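Call for Participants: Household Study on Outgrown Children's Goods

Besomano Family Resource Center invites parents and guardians to take part in a study of how households store, pass along, and part with the things their children no longer use. The study is led by Deepika Arumugam and Yamuna Acharya and will be carried out at the Center's offices on Kalinowski Street.

Families are often given advice about clearing out closets and playrooms. Much less has been written about what happens in the months before a crib or a box of baby clothes leaves the home, and who in the family makes that decision. The findings will be used to plan the Center's clothing exchange and its lending shelf for car seats, strollers, and high chairs.

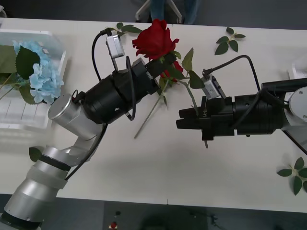
Who may apply

Applicants must be 18 or older and must live full time with at least one child under the age of 10. Grandparents and foster parents are welcome, provided they share in the daily care of the child. Only one adult per household may enroll. Employees of the Center and members of their immediate families are not eligible.

We have 51 places. Preference will be given to households with two or more children and to those who have moved within the past year — a group that was poorly represented in our earlier survey.

What participants will do

Each participant will attend 2 interviews at the Center, the first in the fall and the second in November. Between interviews, participants will keep a short written record of any children's items that enter or leave the home, whether bought, borrowed, given away, sold, or thrown out. A notebook will be supplied. Entries may be made in English or Spanish.
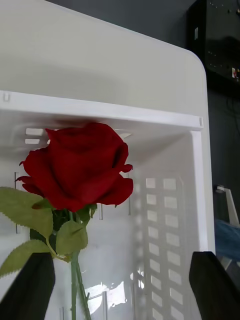 Interviews last up to one hour and are recorded in sound only. Child care is available on site during all interview times and should be requested when scheduling. Staff will not visit your home.

Payment

Participants who complete both interviews and return the notebook will receive $80 by check. Those who withdraw after the first interview will receive half that amount. Parking in the Kalinowski Street lot will be validated.

Privacy

Names and addresses are kept apart from interview records. No child will be named in any report. Participants may withdraw at any time and may ask that their notebook be returned to them.

How to apply

Application forms are available at the front desk or by mail on request. Completed forms should be marked to the attention of Murali Panicker, Study Coordinator. Applicants will be notified in writing whether or not they are selected.

Posted 22/08/2025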